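Teaching by demonstration (robots)

Teaching by demonstration is a way of getting a robot to do a job by showing it the job instead of writing out every motion in code. A person either takes hold of the arm and pushes it through the movement, or drives it from a distance with a controller or a second, matching arm. Joint positions and camera views are saved as this happens, and a program is later fitted to the recordings.

Guiding by hand

Hand guiding is the older of the two methods. It is cheap and quick to learn, but the person's own hands and sleeves end up in the camera views, and a program trained on those views may come to depend on them. Heavy arms are also tiring to push, and the recorded paths show it.

Remote control

Remote control keeps the operator out of the way. The usual first task is moving one small item into a container, often a piece of fruit into a bowl.
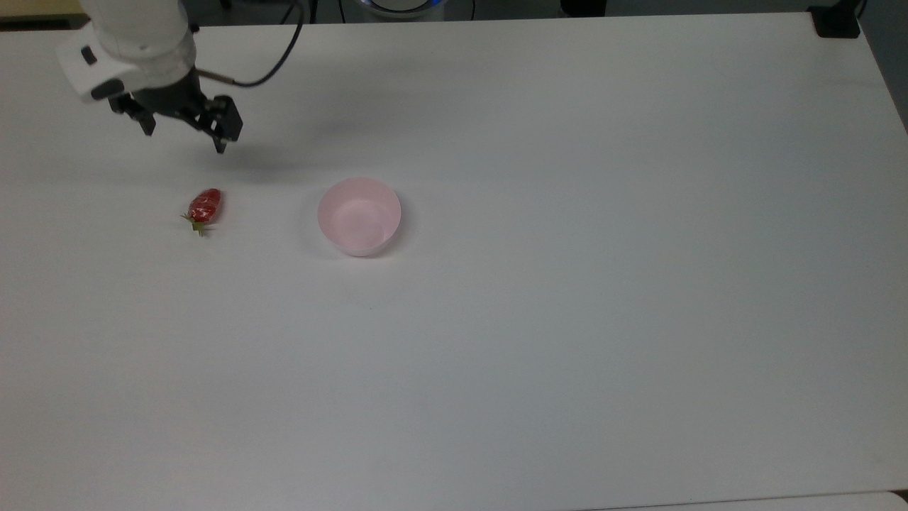 Operators get little or no sense of touch through most controllers, so they go slowly and stop often. The stops are saved along with everything else. The Sisay handbook tells trainers to cut them out, while the Disham course leaves them in, and neither gives much evidence for its choice.

Claims and doubts

Sellers of training kits like to say that a task can be taught in an afternoon. The claim deserves a closer look. Givton advertised a placing task learned from 200 demonstrations, but its tests used the same table, the same lighting and the same bowl as the recordings. When Hunwood repeated the work in June with the table moved 7 inches, only 2 of the program's tries succeeded. Givton has not published a second test.

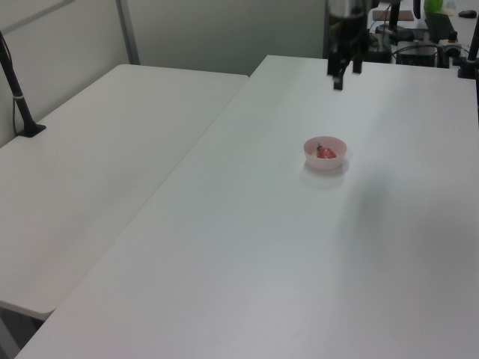
Hunwood's own trainers were less harsh, remarking that a program which works at one table is still useful to anyone who owns that table, and that hand-written code would have failed the same move.

That reply is fair as far as it goes. It does not support the word "general," which appears often in sales material for these systems. Success rates are also hard to compare, as some groups count a dropped item as a failure and others allow a second grasp. Few say how many recordings were thrown away before training began.

See also: Remote handling; Gripper; Motion recording

Contact us | Copyright Feb 3, 2025 | Back to top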